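Wiping the Table Is Harder Than Chess, and We're Getting There

Dec 5, 2022

I have been telling friends since April that a machine will clean up after dinner in my lifetime, and they keep asking me when. Fair question! I don't have a year for them. What I have is a growing pile of reasons to be cheerful, and most of them are about a cloth and a tabletop.

Think about what wiping asks of you. You find the cloth, pinch it somewhere useful, press hard enough to lift a smear and lightly enough to keep moving. A cloth has no fixed shape. Pick it up 20 times and you get 20 different cloths, and a program that learned a neat flat square is lost by the second try. Two plain fingers have to make do where we use a whole palm.

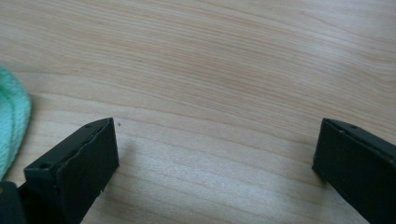

What the shop floor already knows

At the Guthrie plant in Wetham, arms have loaded the same trays for 11 years, and they are wonderful at it. The trays never wrinkle. Bring in a rag and the whole line would need a rethink – so people still wipe down the benches by hand at the end of every shift.

I used to read that as a sad story. Now I think the rag is the most exciting job in the building. Teaching by showing has changed what we can hope for: let a person do the chore 500 times, keep the record of how the fingers moved, and let the machine find its own way through the wrinkles.

Can it do my kitchen yet? No. Crumbs, a sticky ring of jam, a spoon in the way – any one of these can still spoil a good run. But I'd take a slow, clumsy wiper today and gladly clean the corners myself.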